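Villeo Handgreifer G2 — Produktseite

Übersicht | Technik | Lieferumfang | Häufige Fragen | Bestellung

Der Villeo G2 ist ein handgeführter Parallelgreifer mit Abzug. Er wird paarweise eingesetzt, ein Gerät pro Hand, und zeichnet Handgriffe auf, die später ein Roboterarm mit baugleichen Fingern ausführen soll. Der G2 ist für Entwicklungsabteilungen, Hochschulen und Dienstleister gedacht, die Haushalts- und Werkstattaufgaben erfassen wollen, ohne dafür einen Arm aufzubauen.

Wer ein fertiges Haushaltsgerät sucht, ist auf dieser Seite falsch. Der G2 hat keinen eigenen Antrieb für die Finger und bewegt sich nicht von selbst.

Was Maschinen im Haushalt derzeit können

Wir bekommen diese Frage fast jede Woche, deshalb steht die Antwort auf der Produktseite. Feste Gegenstände mit bekannter Form greifen und ablegen: ja, mit brauchbarer Quote. Becher, Dosen und Schachteln gehören dazu, auch Schubladen mit Griffleiste. Eine Spülmaschine ausräumen geht, wenn das Geschirr immer das gleiche ist und jemand in der Nähe bleibt.

In der Werkstatt sieht es etwas besser aus. Teile in Vorrichtungen einlegen und Kleinladungsträger umsetzen läuft bei unserem Partner Gruner im Probebetrieb über die ganze Schicht. Die Palette der Teile ist dort allerdings klein, und das Licht ändert sich nicht.

Textilien sind der schwierige Fall. Ein Handtuch auf einem leeren Tisch falten können mehrere Systeme, langsam. Kleidung aufnehmen, drehen und so halten, dass man ihre Form erkennt, gelingt nur manchmal.

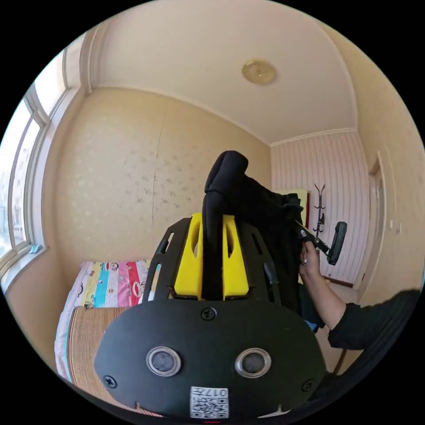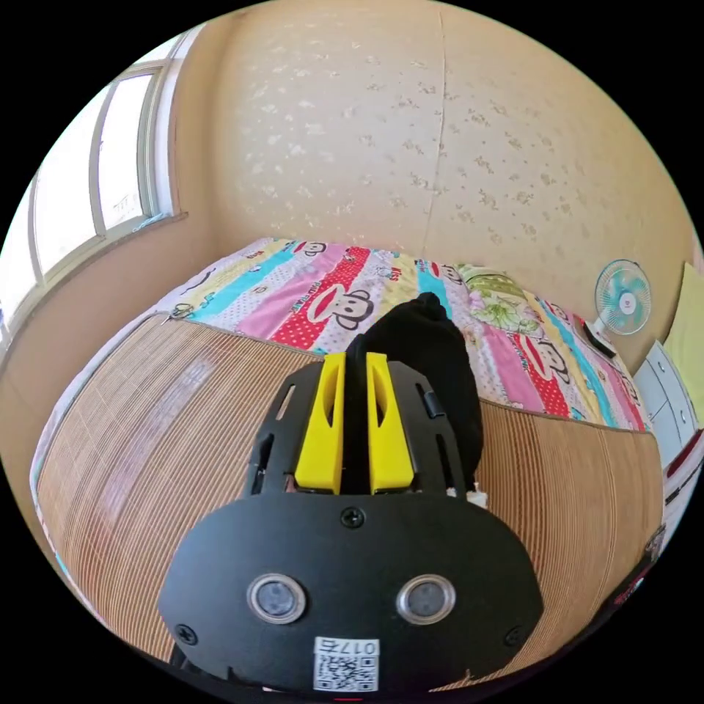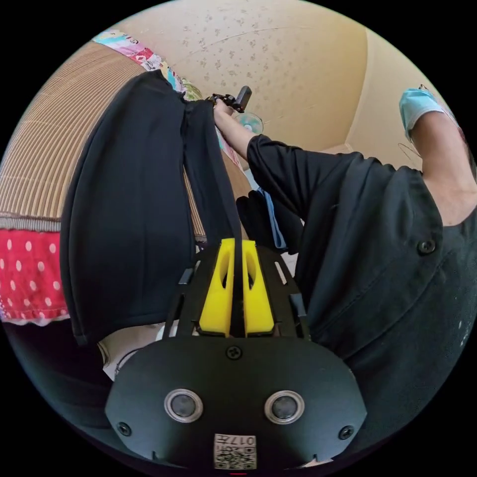

Unser Anwendungslabor unter Leitung von Setareh Ghorbani prüft den G2 vor allem an weichen Gegenständen, und die Auslegung der Finger geht auf diese Arbeit zurück. Ein Kleidungsstück hat keine feste Form, an der sich eine Steuerung orientieren könnte. Auf dem Bett mit Matte und bunter Steppdecke liegt der schwarze Stoff als Bündel, oben zu einem Knoten gerundet; hochgehalten wird er unten zu einer breiten, weichen Bahn, oben bleibt er eng zusammengedreht. Für einen Menschen ist beides derselbe Stoff. Ein Modell muss diesen Zusammenhang aus Aufzeichnungen lernen, und zwar aus vielen. Dazu kommt der Hintergrund: Muster auf der Decke erschweren die Trennung, schwarzer Stoff vor schwarzem Gehäuse ebenfalls. Die Finger des G2 sind deshalb gelb.

Technik

Greiffinger: gelb, paarweise, mit ovaler Aussparung, ohne Werkzeug wechselbar
Gehäuse: schwarz, mit drei Schrauben an der Front
Sensorik: zwei Fenster nebeneinander in der Frontplatte
Kennzeichnung: Aufkleber mit Code und Gerätenummer
Bedienung: Abzug, links und rechts verwendbar
Interner Speicher: bis zu 50 Aufnahmen, danach Übertragung an die Basisstation Nepia
Auswertung: Software Gikora, Lizenz für zwei Arbeitsplätze enthalten

Erfahrungen aus dem Probebetrieb

Rhys Sutcliffe hat im August einen Datensatz zum Thema Wäsche zusammengestellt. Er umfasst 1143 verwertbare Aufnahmen von insgesamt 2000. Der Rest fiel weg, meist weil der Stoff die Sicht verdeckte oder der Abzug zu früh losgelassen wurde. Mit diesem Ausschuss sollten auch Sie rechnen — geübte Personen liegen besser, ganz verschwindet er nicht.

Der damit trainierte Arm hebt T-Shirts und Hemden zuverlässig vom Stapel. Beim Wenden auf rechts bricht er häufig ab. Knöpfe schließt er nicht. Ein Zeitpunkt, zu dem das im Alltag brauchbar wird, lässt sich aus unseren Daten nicht ableiten.

Lieferumfang

Zwei Greifer, ein Satz Ersatzfinger, Basisstation, Netzteil, Transportkoffer, Kurzanleitung (deutsch und englisch).

Häufige Fragen

Kann ich nur einen Greifer kaufen?
Ja, auf Anfrage. Für Textilien raten wir zum Paar.

Passt der G2 an vorhandene Roboterarme?
Der Greifer selbst nicht. Die Finger passen mit unserem Adapterflansch an die gängigen Flanschgrößen. Maßblätter verschickt Esmaeil Nikzad aus der Technik.

Gibt es Leihgeräte?
Ein Paar steht für Hochschulen bereit, Leihdauer nach Absprache.

Preis und Lieferzeit auf Anfrage. Telefonische Beratung jeden Dienstag, Ansprechpartnerin im Vertrieb ist Heather Gilchrist.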